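Last updated: July
Print this page | E-mail this page

Timance Printed Table Cloth

The Timance is a patterned cloth for kitchen counters and tables, drawn by Jérémie Picard for Besnard. The print is made up of blocks of periwinkle blue, orange, cream, pink, red and brown, with striped rectangles, ladder-like bars and wavy borders. There is no repeat across the width, so each side of the cloth looks different once it is laid out.

The fabric is cotton, 200 g per square meter, hemmed on all sides with a 16 mm hem. It can be used flat on a counter or folded in half as a runner. 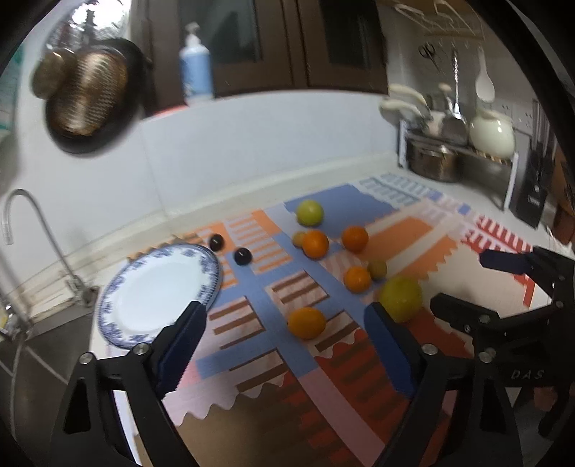

Timance cloth with fruit and a plate with a blue floral rim. Plate and fruit not included.

Care: machine wash at 30 °C with similar colors. Wash separately the first time. Do not bleach. Iron on the back while slightly damp. Shrinkage after the first wash is up to 5 percent, and the listed sizes are before washing.

Fruit and juice stains should be rinsed in cold water before washing. Citrus juice left on the red and brown areas can lighten the print.

Matching napkins are sold separately under the name Worenia. They come in plain red or plain blue and are made from the same cotton. Orders are packed and shipped from our Dedness store. Unwashed cloths may be returned within 30 days.

Contact | Copyright Besnard | Back to top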